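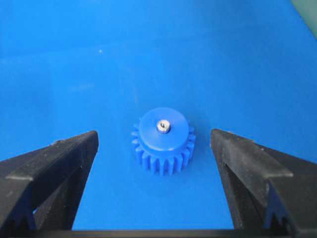 Blue gear on blue surface: segmentation and approach height

March, second entry, after lunch

Continued with the wrist camera. The small gear is almost the same blue as the work surface, only a little more violet, and this is why I keep it as the hard case. The old color mask is useless here. What the eye finds first is the outline, the dark gaps between the teeth, and the metal in the center. So I want the detector to look for the same things.

Changes in Podanell (our perception node):

- color threshold removed from the first stage, edges only
- bright spot in the hub used as a seed for the center
- circle fit on the hub top, not on the teeth. The rear teeth are mostly hidden behind the hub from this view and the fit was pulled to the front.
- finger mask is now static, taken with fingers open. The pale chips on the left finger were giving false corners before.

I ran it on 400 saved crops from last month. With the old version the center jumped between neighboring crops, and now it stays quiet in most of them. The bad ones have a strong reflection on the metal, and the seed goes to the side of the insert. I did not fix this yet.

Planner side. Plandik still sends the pregrasp pose from the overhead estimate and only then asks Podanell for a correction. I changed the order: stop with open fingers, take the correction, then close. The waiting time costs us 2 seconds per pick. I can live with it until the node is faster.

One mistake of mine, please do not repeat. The correction was published in the camera frame, but Plandik read it as the tool frame. The offset had a correct size and a wrong direction, so I was searching in the calibration for the whole morning. The frame name is now checked and the node refuses to start if it is empty.

To do:
- reflection case, maybe shorter exposure
- ask in the Tsakiris channel if the gray gears can use the same circle fit
- crease or seam in the surface near the top: check that the edge stage ignores it
- merge to the Pada branch only after the reflection case

Recent entries
Gripper close command arrives before settle
Plandik: two queues, one lock
Notes on hand-eye calibration, part 2

2 comments | 0 shares

Pada workshop notebook | Contact | Back to top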